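Sorting tray for server parts - worth it?

leif_backlund: Finally got a moulded grey tray for strip-downs and I love it! CPU sits in its own square pocket, memory in the end slots, and the expansion card stands upright so I'm not forever laying it on its face.
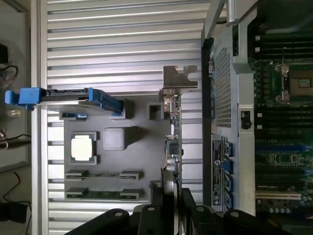

I used to do all this on a tea towel - never again. Did two servers on Tuesday and didn't lose a thing.

hamuncombe_olga: Lovely, but I'd never leave memory out in the open. Antistatic bags, every time.

leif_backlund: For a ten minute swap? Bit much!

vallejo18: With Olga on this one. Great tray though, does it come in a bigger size?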